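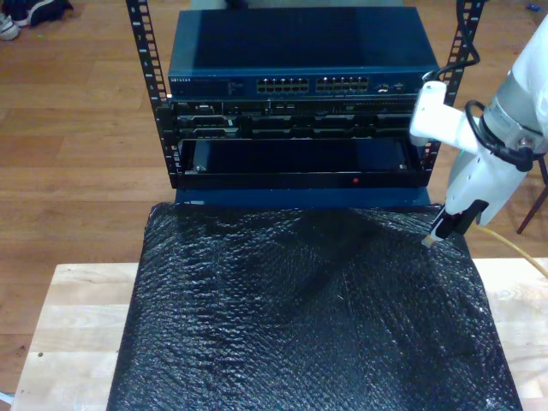
Which supply line does the Lill pump house draw from this spring? It draws from the Clustano main until the Rosel valve is replaced.

**Minutes, Busell Water District, Jan 26, 1999**

1. Minutes of the prior meeting approved without change.
2. Rosel valve. Low bid 799 dollars, next bid 800. Low bid accepted. Delivery due in March.
3. Lill tank. Inspection found scale on the inlet screen. Flush approved, up to 3000 gallons, discharge to the east ditch.
4. Clustano main. Pressure to be logged daily for 20 days after the changeover. Readings go to the district office.
5. Rate schedule tabled.

Adjourned.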